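How to sort out old mobile phones before you pass them on

By Sanaa Hajji
Monday, December 26, 2022

Most homes have a few old phones in a drawer, and the days after Christmas are when another one gets added. Getting them ready to sell, give away or recycle takes an evening at most. Start with a clear table, a soft cloth and the right chargers.

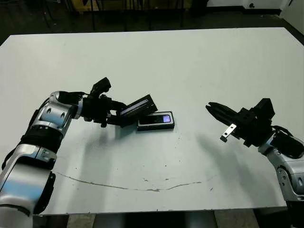

Reading time: 2 minutes

1. Lay them out
Put the phones on a pale, flat surface where dark cases show up well. Dark handsets look much alike, so deal with one at a time and keep it apart from the rest until you have finished with it.

2. Charge and switch on
Give each phone time on its charger before deciding that it is dead. A battery that has been flat for months can take a while to respond. If the back is swollen or the screen is lifting, stop there. Do not charge it or press on it – take it to a recycling point that accepts damaged batteries.

3. Save what you want
Copy photos, messages and contacts to a computer or an online account, then open a few of the files to check they are readable. Remember voice notes and anything kept inside a chat app.

4. Sign out and reset
Sign out of every account first, then run the factory reset from the settings menu. A phone that is still tied to an account is no use to the next person. Take out the SIM and any memory card.

5. Look over the outside
Hold the phone upright under a good light and turn it slowly. Scuffs and specks are easier to see when the light falls across the surface. Old tape and film can be peeled off from one corner, and a barely damp cloth will shift most marks.
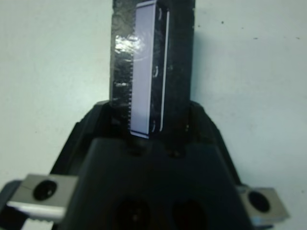 Scuffs and light flecks on a matt black surface.

6. Label and pack
Write the model and condition on a slip of paper and wrap it up with the phone. Taha Abdelaziz, who takes in handsets at Nasr in Barotlow, asks for chargers to be bagged separately. Cracked screens are accepted, but mention them on the slip.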